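4. Putting the duvet back on

I do this bit at the foot of the bed, whatever the Gotlow leaflet says (it has you start at the pillows, and I always end up in a knot!).

1. Turn the cover inside out and push your hands into the two far corners.

2. Grab the duvet corners through the cover, hold on tight and shake it down over the top.
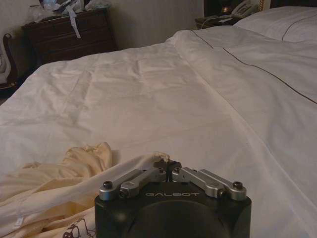
3. Do up the poppers, then give it one more shake – mine's the 18 tog winter one, so I need a sit down after.

Caution: don't tumble dry the cover above the setting on its label. I shrank one in June.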